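4.3 Safe Working Rules for the Table Station

Read this section before the arm is powered on. The rules are the same for every operator, also for those who worked with the older Brivham station. If a rule cannot be followed, stop and speak with the station lead, Napaporn Saengthong.

Before power on

1. Check that the emergency stop button is within reach of your hand when you stand at your working place.
2. Walk one time around the table. Bags, chairs and loose clothing must stay outside the reach of the arm.
3. Follow the arm cable with your eyes from the base to the hand. It must not be pulled tight in any position of the wrist.
4. Check the clamps on the camera stand by hand. A clamp that turns easily must be tightened now, before calibration.
5. Write your name and the program version in the station log.

Note: The calibration is valid only for the stand position in which it was made. If somebody touched the stand, repeat the steps in section 3.

Handling of cups and mugs

6. Use only empty cups. Liquids are not permitted on the table while the arm has power.
7. Set the speed limit to 10 percent for the first run with any new object. The Toprak controller keeps the last value, so please read it on the screen every time.
8. Close the fingers on the rim, then lift a small distance and wait 3 seconds. Keep the mug low over the table during this wait.
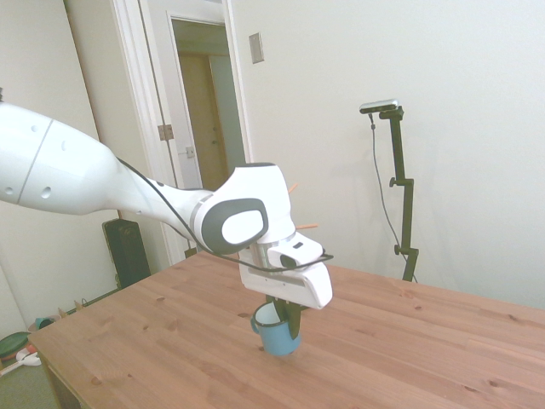 CAUTION

Do not put your hand under a lifted object, also not for a short moment. If the object slips, let it fall. A broken mug can be replaced -- a hand between the fingers and the table is a serious accident.

9. If the mug turns or slides in the grip, press Pause, lower the arm in manual mode and open the fingers. Do not correct the mug by hand while it is held.
10. After the wait, continue to the place position. Stay outside the reach of the arm until the status line shows "Idle".

Doors and visitors

The room door may be open or closed during a run, but the person at the controls must be able to see it. When a visitor comes in, pause the program first and greet the visitor second. Visitors do not operate the arm, and they do not stand between the table and the wall.

Grip pads

Inspect the pads at the start of each shift. Replace both pads together after 1000 grips, or earlier if you find a cut or a shiny area. The part is ordered from Flanley under position 71 of the spare parts list. Different pads on the two fingers are not allowed, because the grip will then pull to one side.

Changes to this section

Step 8 was rewritten after comments from the Dononlow site. The earlier text asked for the wait only with glass objects -- now it is valid for all objects. Revised 20 February 2026 by Sibel Gökçe. The next review is planned for April.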